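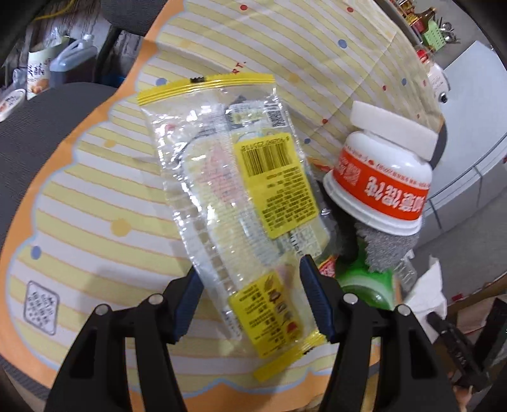 Photo: Kindusico picture archive, reproduced with permission

Chapter 2
Measuring Instruments and the Small Workshop

In the early years of radio, a technician who wanted to see an electrical signal had few choices. Good instruments were expensive and they came mostly from large firms. Many workshops had only a simple meter, which shows one value but tells nothing about the shape of a wave.

The Ovetti workshop in Surnanura began with this problem. It repaired radio receivers, and its first signal generator was made from parts of old sets. The generator was not very exact. It moved away from its frequency when the room became warm, so the staff waited 30 minutes after switching on before they wrote down any reading.

Later the workshop sold a small number of these generators, some 200 in total, to schools and repair shops. Its larger neighbour, Figueroa, made 1,000 of a similar model, but with a printed scale which the user could not adjust.

In this chapter we study how such instruments were built and checked. We begin with the oscillator circuit and the reasons for drift. Then we look at calibration, that is, the comparison of an instrument with a known standard. The reader should already know Ohm's law and the use of a capacitor, both explained in Chapter 1.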